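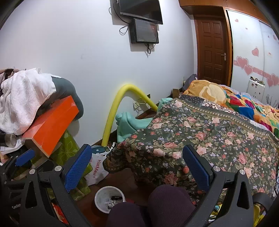
One buyer wrote to ask whether the Cantero cable cover could be painted the same day it goes up, and whether the paint would crack where the lid snaps on. It can be painted the same day. Paint the base and the lid separately, let both dry, and then close the cover. Paint laid over a closed seam will crack the first time the lid comes off.

# Cantero Flat Cable Cover, White

Sold by Flatico. Item 334.

The Cantero is a two-part channel for running cords along a wall. The base sticks or screws to the surface, the cords lie inside it, and the lid snaps over the top. It is meant for low-voltage and signal cables and for the factory power cords of home electronics. It is not a substitute for conduit and should not be used for permanent house wiring.

## In the box

- 4 channel sections with lids
- 8 straight and corner connectors
- 9 screws with wall anchors
- Adhesive backing, already applied to each section

## Choosing between adhesive and screws

The adhesive holds on smooth painted drywall, sealed wood and tile. It does poorly on fresh paint, wallpaper, brick and heavy texture. Use the screws on those surfaces, and on ceilings of any kind. Both methods can be used together on a long vertical run.

Renters usually ask about removal. Warm the section with a hair dryer on low, then pull it slowly downward along the wall. Older flat paint may still lift, and a small amount of touch-up should be expected.

## Installation

1. Wipe the wall with rubbing alcohol and let it dry.
2. Hold the sections in place and mark the line with a pencil and level.
3. Cut to length with a fine-tooth hacksaw. Cut the base and lid together.
4. Peel the backing and press each base firmly along its whole length.
5. Lay in the cords, largest first, and snap the lid on from one end.
6. Slide the connectors over the joints.

Do not fill the channel so full that the lid bows. If it will not close with light hand pressure, run a second channel beside the first.

## Care

Dust with a dry cloth. Mild dish soap is fine on marks. Solvent cleaners dull the finish.

## Compatible products

The Fuverus inside corner fits the Cantero without trimming. The Amia cord clip can be used past the end of the channel, behind furniture, where a full cover is not needed. Lids from the older Cantero with the rounded edge do not fit this version. The change was made in April, and the current lid has a square edge.

## Returns

Unopened boxes can be returned to Flatico for a full refund. Sections that have been cut, or that have had the backing peeled, cannot be returned. Missing connectors or screws are replaced free of charge. Include the item number and the order number with the request.

Page updated Dec 9, 2020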